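4.2 Changes in the work of the sorting staff

The second part of the study looks at the Lestevon site, a contract catering kitchen that returns clean cutlery to office canteens in divided bins. Before the project, sorting was done by hand at the end of the wash line. Staff took mixed knives, forks and spoons from a tray, separated them by type, and put them into bins for dispatch. Sorting was paid at the lowest grade on the site and was shared among everyone on the shift, including people whose main job was loading or packing.

Rerkex, the integrator, proposed to automate the sorting step with a two-armed cell trained from human demonstrations. The demonstrations were recorded with hand-held grippers whose fingers match those later mounted on the arms. Gounder, the operating company, chose to have its own sorters record them and did not bring in outside operators. This decision shaped most of what we report below. It meant that 17 employees spent part of each shift sorting in the ordinary way and part of it sorting with a gripper in each hand, at a table set up for the purpose.

We collected three kinds of material: the session log kept by the shift leads, 148 short written comments left by the demonstrators, and interviews carried out by Chaltu Shiferaw in May. The log contains 2,091 completed demonstrations. A further 346 were marked by the demonstrators themselves as not usable, most often with the note "dropped" or "wrong bin." We did not have access to the recordings when coding the comments, so the two sources were read independently.

The comments are mostly about the hands. A sorter working bare-handed picks up several items at once and separates them by feel on the way to the bin. With a gripper this is not possible. Each item has to be approached, closed on and carried singly, and a fork lying against a knife has to be taken without disturbing its neighbor. Experienced sorters found this harder to accept than new ones did. Several wrote that they had been asked to do badly what they already did well. One asked whether the machine would "learn slow" if she worked slowly, a question the shift lead could not answer and passed on to Rerkex.

The layout of the table was a second topic. On the old line, bins stood at waist height on both sides of the worker. At the recording table they were placed along the far side, so that the arms of the planned cell could reach them without crossing. Demonstrators had to lean forward for the more distant bins, and wrist and shoulder strain is mentioned more often than any other physical complaint. The shift leads responded by limiting sessions and rotating people between recording and packing.
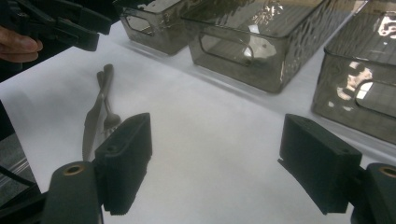 Rotation had an effect that management had not planned for. Packing and recording had until then been treated as separate duties, with separate entries on the timesheet, and the payroll system had no code for time spent on demonstrations. For the first weeks this time was entered as training. Staff objected on the ground that training is something one receives — they considered that they were the ones giving it. A new code was introduced at the same rate as packing, one step above sorting. In the interviews this change was named more often than the arrival of the arms as the point at which the job had become different.

The skill involved was also described in new terms. Sorters began to speak of a "clean pick," by which they meant one that did not need a second attempt, and to correct one another's approach angle. Two of them were asked to review rejected demonstrations with the Rerkex engineers, and later wrote the one-page instruction that is now taped up beside the cell. Neither had previously written a work instruction for the site. Their names do not appear on the sheet, which both raised in interview.

Not all of the effects were welcome. Sorting had served as light work for people returning from injury, and it was the one task at which talking was easy. With the cell in operation, fewer people stand together at the end of the line. The remaining manual duty there is to clear items the arms have left behind, and it is done alone. At Brukow, the comparison site, sorting stayed manual throughout the study and interviewees reported no such change.

The demonstrators' consent form covered use of the recordings for the Lestevon cell only. Whether Gounder may reuse them at its other kitchens was still under discussion when the interviews closed. We return to this question in Section 5, together with the matter of how demonstration work should be graded once a site no longer employs sorters who can do it.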